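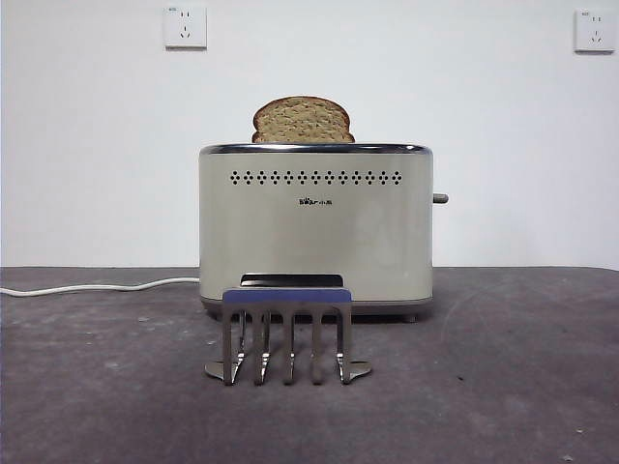

Juni, kurz nach acht. Den Vormittag habe ich mir für die Toastzelle freigehalten, weil die Liste der Kleinigkeiten inzwischen länger war als die Liste der großen Sachen, und das ist bei uns erfahrungsgemäß der Moment, in dem man sich einmal in Ruhe hinsetzen sollte. Angefangen habe ich mit der Grundstellung. Der Toaster von Bear steht mit dem Rücken zur Wand, der Hebel zeigt nach rechts, das Kabel geht nach links weg und liegt hinten dicht an der Wand, und genau so soll es bitte bleiben, auch wenn jemand zwischendurch den Tisch abwischt (was er übrigens mal wieder vertragen könnte, die hellen Flecken und Pünktchen auf dem Dunkelgrau sieht man ja von weitem). Der Greifer mit dem blauvioletten Querbalken gehört vor das Gerät, eine Scheibe steht im Schlitz. So kann ich die Ansicht mit der gespeicherten Referenz vergleichen, bevor sich überhaupt irgendetwas bewegt.

Zur Referenz: die alte stammte noch aus der Zeit in Trellidthorpe, mit anderem Tisch und anderem Licht, und ich hatte sie beim Umzug nach Inenstead einfach mitgenommen. Das ging erstaunlich lange gut. Letzte Woche lag dann der Greifpunkt ständig zu weit rechts, die Scheibe kam schief heraus und blieb zweimal an der Kante hängen. Ich habe erst an der Mechanik gesucht, alle Schrauben nachgezogen, die Achsen einzeln verfahren und mich dabei gründlich in etwas verrannt. Die Mechanik war in Ordnung. Also heute neue Referenz aufgenommen, alte unter »Trellidthorpe« abgelegt und nicht gelöscht — man weiß ja nie.

Dann die Höhe. Im Ziltard-Programm stand die Anfahrhöhe über dem Toaster auf 200 mm, die Rückzugshöhe auch auf 200 mm. Die beiden Werte sehen aus wie einer und sind trotzdem zwei getrennte Einträge, auf verschiedenen Seiten der Maske. Wer den einen ändert, muss an den anderen denken, ich schreibe das hier so ausführlich hin, weil ich selbst schon darauf hereingefallen bin. Beide habe ich so gelassen. Geändert habe ich nur die Geschwindigkeit auf dem letzten Stück nach unten, die steht jetzt auf 60 mm/s. Vorher war es flotter, und es krümelte entsprechend.

Der Greifer selbst war danach dran. Die Zinken habe ich mit einem trockenen Tuch abgewischt und dann noch einmal mit einem leicht feuchten, bei abgeschaltetem Antrieb natürlich. Zwischen den Zinken sammelt sich mehr, als man denkt! Eine saß ein wenig locker, das merkt man nur, wenn man sie seitlich antippt und mit der Nachbarin vergleicht. Nachgezogen, mit Gefühl, und einen feinen Strich mit dem Lackstift über Schraube und Halter gesetzt, damit wir beim nächsten Mal sehen, ob sie sich wieder gedreht hat. An die kleinen Füße unten bin ich nicht gegangen. Die sind so eingestellt, wie Damgaard sie uns geliefert hat, und solange der Greifer sauber aufsetzt, möchte ich daran nichts verbiegen.

Gegen halb elf die ersten Läufe, alles kalt, Toaster vom Netz. Der erste brach ab, weil ich die neue Referenz zwar gespeichert, aber nicht als aktiv gesetzt hatte. Mein Fehler, zwei Minuten Kopfkratzen, erledigt. Danach 3 Läufe hintereinander, Scheibe greifen, anheben, ablegen, und alle drei sauber. Beim letzten schwang die Scheibe oben etwas nach, das lag aber vermutlich am Brot. Ich hatte noch das von gestern, und das ist inzwischen doch recht steif. Für die Messläufe sollten wir frisches nehmen und immer dieselbe Sorte, dunkles Toastbrot, sonst vergleichen wir am Ende Bäckereien miteinander.

Den Hebel habe ich heute noch von Hand gedrückt. Für die automatische Fahrt fehlt ein vernünftiger Anfahrpunkt von der Seite, der von neulich kommt dem Gehäuse für meinen Geschmack zu nahe. Bitte nicht benutzen, auch nicht »nur kurz zum Ausprobieren«. In der Punktliste steht er jetzt mit vorangestelltem X.

Offen bleibt damit:

Seitlichen Anfahrpunkt für den Hebel neu einlernen, langsam und zu zweit.

Bei Damgaard nach Ersatzschrauben für die Zinken fragen, in der Schublade liegt keine einzige mehr.

Krümelblech leeren, das habe ich vor lauter Referenz wieder vergessen.

Nachtrag, halb vier: Strich an der Schraube nach den Nachmittagsläufen kontrolliert, sitzt noch genau so wie heute früh. Die Zelle ist aus, der Handbediener hängt am Haken, das Tuch liegt zum Trocknen auf der Heizung.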